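Juvdale Robotics Club > Build Logs > Sim Team > Kitchen Tasks
Filed under: Simulation, Grasping, Student Projects
2 comments

April, log entry, Puspita Saragih writing. Started 4:10 pm, everyone else at the chassis bench so the sim machine was mine.

Goal today - get the ladle pickup stable enough to hand over to Menon (our planner, for the new people reading). Left over from last time: grip force set way too low in the config, someone had copied the numbers from the sponge task. Fixed that first. Reran 60 resets with the new value, scene loads clean every time now.

Hamonero is the perception side and still isn't merged. So poses come straight from the simulator for now, which is cheating a bit but lets us test grasps by themselves. Write this in the report!! The judges asked last year.

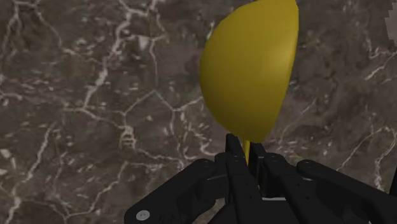 Grasp point is the thing I keep going back and forth on. The handle gives a thin target, the bowl end is fat and curved and the fingers want to slide off it. Current version goes for the stem right under the yellow part. With the tip of the tall finger coming up that close under the bowl there's hardly any clearance, so I want the target moved down the stem a little before we try any rotation. Put it in the config as stem_offset, default 2 cm. Not tuned. Dont trust it.

Batch numbers: 168 attempts with the old offset. I have the log but havent split the failures by type yet, the script only writes "fail" and nothing else. Need reason codes: missed, slipped, hit something, timed out. Whoever does this please do NOT rename the columns, Dritero reads them by name and the plots die.

Lost 40 minutes to a joint limit warning. Was a units mixup in my own file, degrees in one place and radians in the other. Moving on.
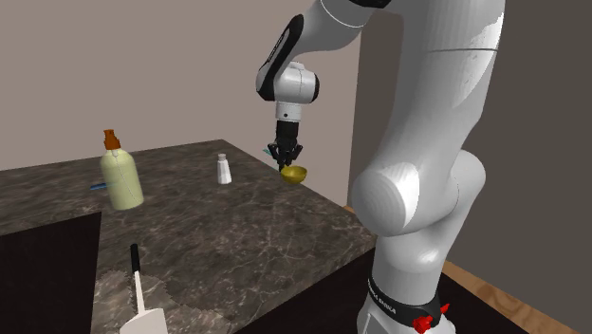
Approach path next. Menon likes to plan the shortest joint move and then drop in at the end, and I'd like a fixed waypoint over the target first so the last bit is always straight down. Bowl end sits right at the back corner of the counter, with the salt shaker further along toward the bottle, so there isn't much room to come in sideways from the shaker side. Waypoint straight above, then down slow. Tried 10 cm and 15 cm heights by hand in the viewer, kept 15.

Also the collision shape for the bottle is just a box. Fine for this task. Not fine if we ever do the pump one, so leaving a TODO.

Randomization - position only so far, small range. Coach wants 1000 varied starts before we show anything at regionals and I think thats fair, but the old desktop is slow, so it has to run overnight. Check disk space before anybody hits go. Last overnight run filled the drive and we lost the bracket drawings folder for a day.
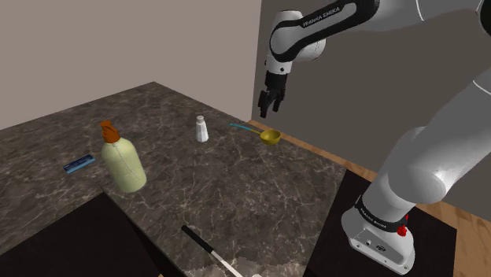
For the overnight run I'm keeping the start pose the same and only varying the objects, one thing at a time. If it looks ok we open up the arm start as well.

To do:
- reason codes in the fail log
- sweep stem_offset, 5 values, same seeds
- waypoint height into the config, its hardcoded rn
- ask about the Hamonero merge again
- seperate folder for overnight output, with a size cap

Packed up 6:30. Config is pushed, branch is ladle-grip, the waypoint change is only on the sim machine so don't wipe it.

2 comments | 0 shares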